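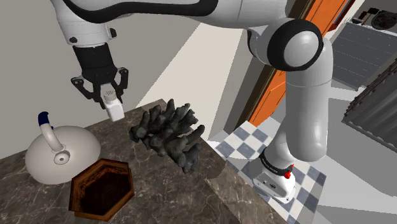
Counter space, and other things I got wrong about the kitchen

We moved into the house on Swanson in July, and I spent the first month putting things in the wrong places. The plates went next to the fridge because that cupboard was empty when I opened it. The mugs went over the sink. By the time I noticed that I was crossing the room for every cup of coffee, everyone else in the house had learned where the mugs were and didn't want them moved.

I moved them anyway. There were two days of complaints.

The bigger problem was the counter. In the old apartment in Itton I had very little of it, so I assumed any amount would be plenty. What happened is that it filled up. Mail, chargers, a bag of onions, the toaster, the good knife that isn't supposed to go in the drawer. I was chopping vegetables on a board balanced over the edge of the sink, same as before.

So one evening I took everything off and only put back what I had used that day. The kettle came back. The toaster came back the next morning. The stand mixer is now on a shelf in the hall, and I have gone to get it twice. It weighs 20 pounds and I think about that before I decide to bake.

I set aside 500 dollars for the kitchen and spent 86 of it, nearly all on a rail for the pans and a second shelf inside the tall cupboard. The shelf made more difference than the rail. Before that I was stacking bowls on top of baking dishes and lifting the whole pile out to get at the bottom one.

Botond Rácz, who lived here before us, left a note inside the cupboard door with the name of the paint — Kurkia, in the eggshell — and a warning about the left back burner. He was right about the burner. I haven't needed the paint yet, but there is a chip by the light switch that is probably my doing.

Still to sort out: the drawer with the lids, and the spices, which are in a shoebox. I bought a rack for them and it is too deep for the wall I had in mind. It may end up in the hall with the mixer.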